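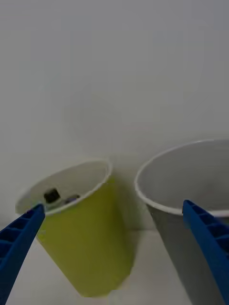
One reader wrote that these tapered containers from Hirilport are fine for pens but a waste of money for anything else, and that any old cup would do the same job. I have used mine on a work table since the spring and I agree with half of that.

They are plastic, open at the top and narrower at the base, and they come without lids. I paid 23 dollars for 4. I keep markers in one, and the others hold wrappers, cable ties and whatever else needs a place until the end of the day. They rinse clean under the tap. Emptied, they stack, though the bottom one can stick and needs a twist to come free.

The taper is the weak point. A narrow base on a smooth white table means a bump from an elbow will move one, and a few tall rulers will tip it over. The Zastska set I had before was heavier and stayed put, but it took up more room and cost 55 dollars. 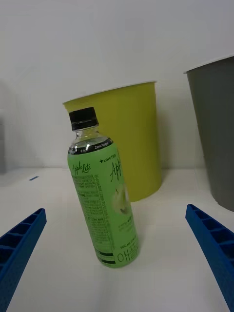 Page last changed: Wednesday, 4:55

For size, I put a 500 mL bottle of Linctea Apple Lite in front of them. Tall bottles are not what I would store in these. Pens, scissors and small trash are.

Hamdan sells them singly in case you only want one. Shipping was slow on my order and the box had a dent in it, but nothing inside was cracked. I would buy them again at this price, for light things only.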